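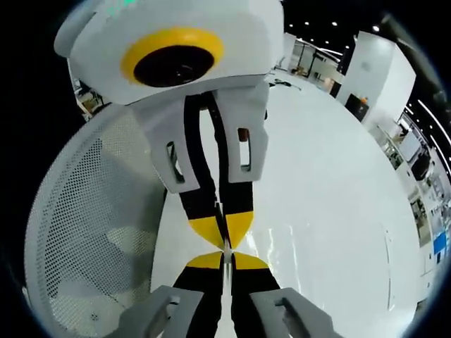 Fingertip contact checks: revised working practice for paired hand-held grippers

Last updated: April 2026
Reading time: 2 minutes
Print this item | E-mail this item

The Basadel working practice for hand-held grippers has been revised. Section 4 (pairing and contact) is the part most sites will notice. The previous text allowed a session to start once both units had powered up and reported a finger position. Under the new text, a tip-to-tip contact check is carried out before the first recording of the session and again after any change of operator.

For the check, the two grippers are brought together with the lenses facing each other and the yellow tips meeting at the centre of both views. Contact is held long enough to save one still from each unit. The stills are stored with the session record under the same number. If the tips on either unit meet unevenly, the finger mounts are re-seated and the check is repeated. A unit that fails twice is tagged and set aside until its mounts have been inspected.

Tips are to be the standard yellow. The Grusitz site asked whether dark replacement tips could be used when yellow stock ran short. They can't. The alignment script finds the tip by colour, and a black tip on a black finger gives it nothing to work with.

Section 5 covers the work surface. White tabletops remain acceptable, glossy ones included, provided that the exposure setting is fixed before recording. Clear film and clear bags are now listed as difficult items, together with mirrored and wet ones. 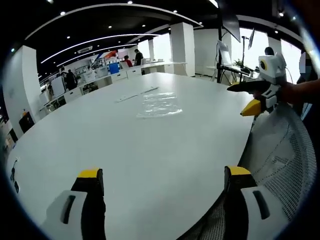 Sessions using difficult items are logged under their own code so that they can be pulled out later if the tracking turns out to be poor. Alarcón reviewed 2091 recordings under the old wording and found that 16 had no usable entry for the item handled. The item field is now compulsory.

Two points on shared rooms. Other people may be present and may carry on with their own work, but everyone in the room is told before recording begins, and faces are obscured before any file leaves the site. Chairs not in use are moved clear of the operator's elbows on both sides of the table.

Lighting is to be at least 750 lux at the table surface, measured at the centre with the blinds in the position they will stay in. Blinds are not adjusted during a session. Where daylight changes the reading by more than 100 lux, a new session number is opened.

The Luvex checklist has been brought into line with the revised sections and replaces the earlier card. Sites may use the old card until the end of May, with the contact check written in by hand under item 3. Comments on the wording of section 5 are still open and should quote the clause number.

Print this item | E-mail this item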